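From: Elibariki Chege
To: Hamside storage list
Subject: Re: Blue caddies in the second-hand chassis - which way do the drives go?

Noura Yammine wrote:

> We picked up 6 used tower chassis in August through Drovside and I am
> trying to get them ready for the archive machines. The bays take blue
> plastic caddies, no screws as far as I can tell. Two of the caddies
> came back out with the drive still sitting in the bay, and one won't
> go in past halfway. No manual in any of the boxes. Does the connector
> end of the drive go toward the tab or away from it? And is it safe to
> pull on the tab with the drive loaded?
>
> Noura

Noura,

We have the same kind of caddy at our end, or close enough to it that most of this should carry over.

On ours the drive goes in with the connectors left exposed so you can get the cables on. Which way that faces depends on how the bay is turned in the case, so look at where your cables reach before you load anything. I had 5 drives in backward once and had to redo the lot.

The drives staying behind when the caddy comes out is a pin problem. Each side rail should have small pins that sit in the screw holes along the edge of the drive. Spread the caddy a little with your thumbs, set one side on its pins, then let the other side close over the drive. Turn it upside down over a folded towel and see if the drive moves. If it does, a pin is missing or broken, and that caddy goes in the spares box.

The one that stops halfway - check for a cable lying behind the bay first. After that, look along the rails for a bent piece of plastic. Braulio Nava found one of ours had been trimmed with a knife by an earlier owner and it never did sit right.

Pulling on the tab is fine with the machine off and both cables unplugged. Squeeze if yours has a latch, and keep your other hand under the drive as it comes clear. Don't lift the whole thing by the tab alone. Old plastic gets brittle, and I have a drawer with three snapped ones in it.

Label the caddies before they go back. We write the bay number on masking tape and the last four digits of the serial next to it.

Rok Kadrić may still have loose caddies left over from the Famolwood machines, so ask him before you buy any. Photo attached.

Elibariki 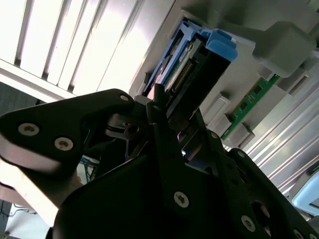 Blue caddy with the drive in it, case open. The gold pins are on the connector strip.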